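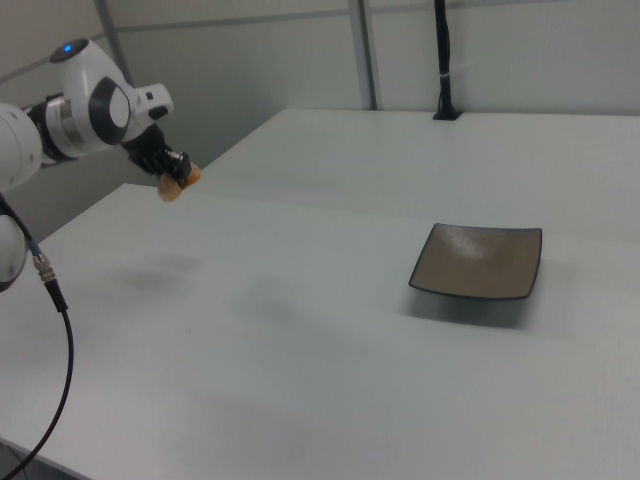

Pekard Catering sets aside money for second robot arm

Skesthorpe, 7 August 2024 - Pekard Catering plans to buy a second robot arm for its plating room, but only after a longer look at what the first one costs to run.

The company supplies cold lunches to offices and clinics in and near Skesthorpe. Its first arm has been on trial since May, picking up single food items with a two-finger gripper and setting them on plates. The trial uses two white tables pushed together at the back of the building, away from the main line.

Operations manager Hongmei Cai said the arm itself was the easy part of the budget. The items that caught the company out were smaller: spare gripper fingers, a mount for the stand at the back of the table, and staff time spent teaching the arm each new food.

"We priced the arm and forgot the hours," Cai said. "Soft food takes longer to set up than we allowed for. You close too hard and you've spoiled it."

The new budget puts $3000 a year toward spare parts and fingers for each arm. It also pays for 90 hours of setup work before a second machine goes anywhere near customer orders. Cai said that figure came from the time sheets kept during the trial.

Two suppliers have been asked to quote. Deák, which provided the first arm, has offered a lease with service visits included. Granham has proposed an outright sale with a separate repair contract. Lambros Rallis, who handles purchasing for Pekard, said the lease looks more expensive over its full term but would let the company hand the arm back if the lunch trade slows down.

Rallis has also asked both suppliers to price the gripper separately from the arm. Pekard may want a softer set of fingers for fruit and small rolls, and he does not want to pay twice for parts that end up in a drawer.

Plates are another open question. The kitchen now uses several shapes, some of them square with a raised rim, and each one has to be set up on its own. Réka Gulyás, the kitchen lead, wants to settle on one or two shapes before any order is signed. New plates would come out of the kitchen budget - a point she has raised more than once with the purchasing office.

No jobs are being cut under the plan, according to Cai. Staff on the plating line will be offered training on the arm during paid hours, and the second machine would first be used for early morning shifts that have been hard to fill.

Quotes are due at the end of the month. Pekard's owner, Ernő Borbély, will make the final decision once Rallis has compared them, and the trial with the first arm will carry on in the meantime.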